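Uvero, Night Two

The flyer promised 26 acts in one old grain hall and a sound system you could feel in Stundness, 8 miles off. I had heard that kind of talk before.
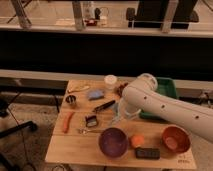
By midnight I had counted four people with laptops and a fog machine. The headliner, billed as Bagheri, was said to be building a new piece live out of 200 tapes. I stood close to the desk. I saw one tape, and it stayed in its case.

"It's about what you don't hear," said the man beside me, who had come in on the Grostby bus.

"Then I've had my money's worth," I said.

He closed his eyes and nodded along to the hum. I went to look for my coat.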